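## Cloth rotation, second month

The old terry cloths shed lint, so in June I replaced the lot with a flat-weave cotton from Vunen. They come in olive green only. Weight out of the bag is 72 g each, and the weave is tight enough that crumbs shake off without much effort.

The routine is the same for every table. Wipe the top, spread the cloth flat, fold it in half along the long side, then in half again. A clean quarter faces out for each pass. Cloths that skip this step go into the bin as a wad and come out of the dryer with creases that don't press out.

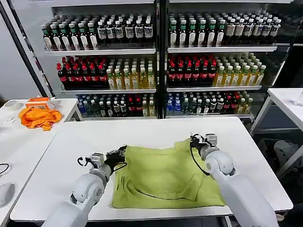 *Olive cloth on the white table, before squaring up. Drinks cooler behind.*

Corners first. Pull the two far corners outward until the middle creases open, then smooth toward the near edge. Doing it the other way pushes the slack into a ridge.

The cooler glass gets a separate cloth – cotton leaves streaks on it, and the shelf lights show every one. I use a Jomora microfiber there, dry, top to bottom.

Wash count on the Vunen set stands at 332 across the whole stack. Two have frayed at the hem. Next order goes in on Sunday.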